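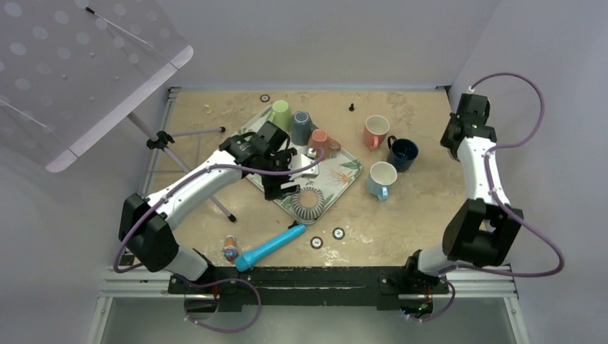 Rules for Working Near Robot Arms
Print this page | E-mail this page

Robots don't get bored, and they don't get tired. They also don't know you are there unless someone has given them a way to find out. That is why every place that uses robot arms has safety rules. A rule that many places share and write down is called a standard.

These are the rules we teach visitors at the Vastport learning lab. There are 32 in the full list for grown-ups. We picked the ones that matter most to you.

1. Know the reach.
A robot arm can swing, stretch, and fold. The space it can get to is called its reach. An arm that is folded up now may stretch out a second later, so the safe line is drawn for the longest stretch. Stay behind the line.

2. A stopped robot is not an "off" robot.
An arm may hold still while it waits for its next instruction. Treat it as if it could move at any time. Only a trained person can tell you it is off.

3. Know where the stop button is.
An emergency stop is usually a big red button. Anyone may press it if something looks wrong, even a visitor. You won't get in trouble. Domenica Hollenstein, who trains our staff, makes each new worker point to the button before any robot is switched on.

4. Watch out for pinch spots.
A gripper is a robot's hand. Many grippers have two fingers that close like tongs. They can squeeze a mug between them, and they could squeeze your fingers too. The joints of an arm can also pinch when it bends. Never hand something to a robot unless it was built for that job.
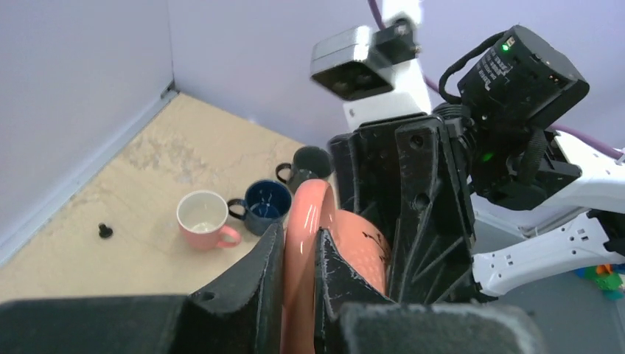 5. Keep cables clear.
Cables carry power and messages to the arm. They need some slack — extra length — so they can move with it. Don't step on a cable, pull it, or hang anything on it.

6. Two arms need one plan.
When two arms share a table, they could bump into each other. Before a job starts, workers plan where each arm may go and when. They run the plan slowly the first time. Jade Bainbridge writes these plans for our lab, and a long one can have 66 steps.

7. Only work things go on the table.
If the job is to move mugs and a tray, then mugs and a tray belong there. Your snack, your phone, and your sleeves do not. Tie back long hair and leave scarves on the hook.
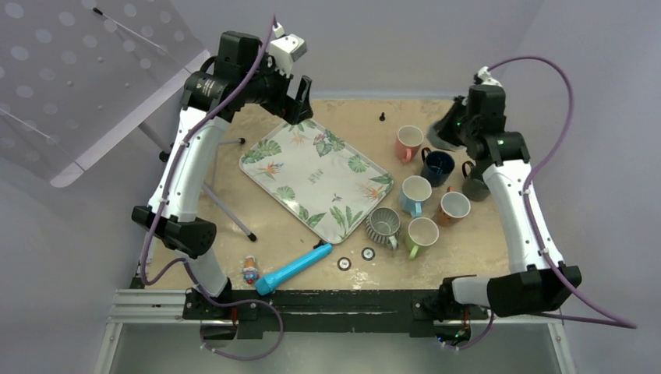
Words to know

Reach: all the space a robot arm can get to.
Gripper: the part that holds things.
Emergency stop: a button that makes a machine stop fast.
Standard: a set of rules that many people agree to follow.

Try it at home
Sit at a table and keep your bottom on the chair. Stretch one arm as far as it will go in every direction. Ask a partner to mark the edge with string. You have just mapped your own reach. Now trade places and see whose is bigger.

Last updated: July

Contact: Lino Farina, Vastport Learning Lab | Copyright Vastport | Back to top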